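Kekitz Nenthorpe 站点 手持夹爪工位安全巡检表（六月）
适用范围：圆桌工位及其周边
巡检人：Anjana Chowdhury
意见回复：Silvan Berchtold（班次与设备）
结果分三种：合格、整改、待议。“待议”的意思是两个人都有道理，下个月还会再吵一遍。

一、开工前

1.1 夹爪螺丝逐颗用手试过，无松动。
结果：合格
备注：扳手上个月挂在门后，这个月挂在另一扇门后。请选定一扇门。

1.2 夹爪指垫无开裂、无翘边，纹路里没有皂屑。
结果：整改
备注：两副指垫的纹路里有皂屑，用软毛刷能清掉。有人写“用指甲抠过了”，我不接受指甲作为工具登记。

1.3 Juner 排班系统里的登录人与实际握夹爪的人一致。
结果：待议
备注：系统认为早上八点在岗的那位同事，当时正在楼下停车。Juner 上线之后迟到这个词没了，改叫“时段偏移”。Silvan 回复：偏移超过一刻钟还是会扣。那就还是迟到。

1.4 连续握持不超过33分钟，到点换手或换人。
结果：整改
备注：提示音被调到最低。操作员说声音一响，手里的瓶子就要重拿。我理解，可手腕那边没有重拿这个选项。提示音请恢复，可以换个不那么像微波炉的。

二、桌面与物品

2.1 瓶装物品盖子拧紧，瓶身无黏手残留。
结果：合格
备注：果汁瓶每班开始前擦一遍瓶身，黏了会影响松手的动作。另外再说一次，工位上的饮料属于工位。想喝的人请去走廊，那里的自动售货机也算自动化，而且没有人给它写巡检表。
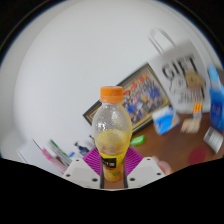 2.2 单次夹取重量不超过工位限值，300克以上的物品先用双手挪到位，再上夹爪。
结果：整改
备注：洗衣液桶是争议中心。培训材料允许“尝试”，安全须知不允许，两份文件由同一个部门发出。在他们统一口径之前，按安全须知执行：桶可以摆在桌上，不要单手夹着悬空转身。

2.3 易碎物品离桌边至少一掌宽。
结果：合格
备注：杯子目前全员存活。一掌按谁的手算，有新员工认真问过，我认真回答：按大的那只。

2.4 靠墙放置的画框底边稳当，碰桌腿不滑。
结果：待议
备注：我推了桌腿，画框没动，我的膝盖动了。建议底下加防滑条。Silvan 回复：防滑条要走采购，采购要填用途，用途那一栏没有“防止画框滑倒”。请选“其他”。

2.5 物品每轮换位后，拿东西的路线上不需要越过较高的瓶子。
结果：整改
备注：以前大家收拾桌子，高的放后面，矮的放前面，没有谁需要写下来。现在每轮要换着摆，老员工反而最不习惯，手总想把东西放回“该放的地方”。做过客房的几位尤其如此，摆乱一张桌子对她们来说比收拾一张难多了。培训里请加半小时练习，并且告诉她们，这不算工作没做好。

三、人与地面

3.1 座椅推离操作区，站立时脚下无障碍。
结果：合格
备注：椅子是给休息用的，不是给外套用的。外套有挂钩。

3.2 暖气片前不堆放物品，靠窗一侧留出通道。
结果：合格
备注：冬天这一条会重新变得有意思。

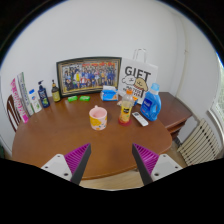

3.3 操作员知道怎样停：松手、把夹爪放平、口头说“停”。
结果：合格
备注：抽问时都答对了。有一位补充说，她在家里吃饭时也对先生说“停”，效果不如工位上好。

3.4 有不适可以随时上报，不影响当班记录。
结果：整改
备注：表面上合格。私下问，有人说手腕酸了不报，怕当班条数难看。上月每班目标是555条，两班合起来1,110条，这个数字贴在墙上，字号比急救电话大。请把急救电话放大，或者把目标缩小。两种缩小我都欢迎。
Silvan 回复：字号可以改，目标得往上问。
我的回复：那请往上问，我下个月会来看答案。

四、工作本身的变化

这一节本来不在表里，上次例会后加的，理由是“安全也包括心里踏实”。既然加了，就查。

4.1 操作员清楚自己的动作记录用来做什么。
结果：待议
备注：多数人知道是给 Begum 那套收拾台面的系统学的。问到学会以后自己做什么，回答从“去教它叠毛巾”到“那就轮到它腰疼了”都有。我没有标准答案可对，只好都算对。

4.2 原岗位技能有去处。
结果：待议
备注：负责复核记录的三个位置，说好优先给现有员工，目前坐着一个人和两盆植物。植物长势良好。

4.3 操作员可以对动作规范提意见，并且得到答复。
结果：整改
备注：有人提过，夹肥皂时应该先推一下再夹，直接夹容易打滑。意见交上去三周，Juner 显示“已读”。做了多年清洁的人对肥皂怎么打滑，比规范的作者清楚得多，请直接找她谈。顺便带上规范的作者。

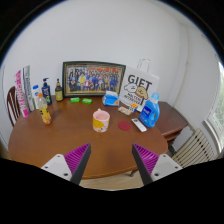
五、收工

5.1 夹爪归位，电池取下，充电区无覆盖物。
结果：合格
备注：周日晚班做得最干净，原因是周日晚班想早走。动机不影响评分。

5.2 台面擦净，杯垫、遥控器等小件清点后入盒。
结果：整改
备注：遥控器控制什么，问了四个人都不知道。它是道具，可以继续不控制任何东西，但电池仓要检查有没有漏液。

5.3 交接写清楚异常，不写“正常”两个字了事。
结果：整改
备注：本月交接本里的“正常”写得越来越潦草，最后几页只剩一个勾。提示音被调低那天也是一个勾。

整改项由 Silvan Berchtold 跟进，下次巡检前在本表上逐条签回。2.2 和 3.4 先办，防滑条可以排在后面，膝盖已经好了。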